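3.2 Recording of the shared workrooms

The second part of our material comes from the shared workrooms in Leldale and Plundton. In both towns the municipality offers small rooms to people who work alone and who do not want to work at home every day. The rooms are cheap, they are rented by the month, and the same person may keep the same room for many years. We selected them because the earlier literature on sound comfort has looked mostly at large open offices. Radulović argues that the small room was forgotten in this literature, and we agree with him on this point, although our results on speech differ from his.

In each town we asked the tenants to fill in a sound diary. The diary was a paper booklet with one page for each working day. On the page the tenant wrote which sounds he or she noticed, at what hour, and whether the sound disturbed the work. We did not give a list of sounds to choose from. In the pilot study we had used such a list, and we found that the tenants marked many sounds from it which they did not mention later in the interview. With the open page the answers became shorter but they agreed much better with what people told us.

In total 50 tenants returned a complete diary. A diary was counted as complete when not more than 2 pages were empty. The diaries were collected in May, and after this each tenant was invited to an interview in his or her own room. The interview was held there on purpose. People remember a sound more easily when they sit in the place where they heard it, and several tenants stood up during the interview to show us the wall or the pipe from which the sound came.

The wall surface needs a short comment. Most of the rooms have plain painted walls without any absorbing material, and the floor covering is different from one building to another. Figure 4 gives an interior with a plain beige wall and a grayish carpeted floor, a combination which we treat as type B in Table 2.

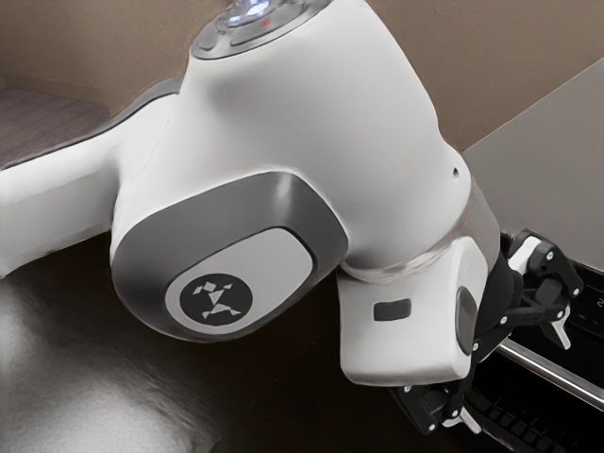 Diane Arsenault
Corresponding author, interviews and acoustic diary analysis

Figure 4. Computer-rendered interior with plain beige wall, grayish carpeted floor and dark tabletop.

The rooms of type B were judged as quieter than the rooms with a hard floor, but the difference is smaller than we expected. Tenants in type B rooms wrote less often about steps and about moving chairs. On the other hand, they wrote more often about voices from the corridor. We think that this is an effect of contrast. When the sounds of the own room become weaker, the sounds from outside become easier to notice, and it is speech that people find the most difficult to ignore. One tenant in Plundton, a translator, wrote on the same page that her room was "very silent" and that she could follow a whole conversation at the stairs. She did not see a contradiction between these two remarks, and after some discussion among the authors we do not see it either.

3.3 Coding of the diaries

The diary entries were coded by two readers who worked separately. We used three main codes: sounds made by the tenant, sounds made by other people, and sounds of the building. The third code includes heating, ventilation, water pipes and the elevator in Plundton. Street sounds were first put under the second code, but the readers disagreed often about them, for example when a delivery truck was standing with its engine on and the driver was speaking. In the final version street sounds have a separate subcode and they are reported separately in Table 3.

The readers used the Irota coding sheet, which was developed in our department for interview material. It was necessary to change the sheet in one respect. The original sheet asks for one judgment for each entry, but many tenants wrote a sound and its opposite in one sentence ("the fan stopped and I noticed how loud it was before"). Such entries were divided in two and each half was coded alone. Where the two readers could not agree, the entry was discussed with a third person, and if the doubt remained the entry was left out.

We must mention a limitation. A diary records only what is noticed, and it does not tell us the level of the sound in the room. Level measurements were made in the empty corridors, but not inside the rooms during working hours, as several tenants did not wish to have a microphone near their desk. For this reason we do not compare the diary answers with measured levels in this paper. The comparison by floor type in Section 4 should be read with this in mind, in particular for Leldale, where the carpeted rooms are also the rooms farthest from the street.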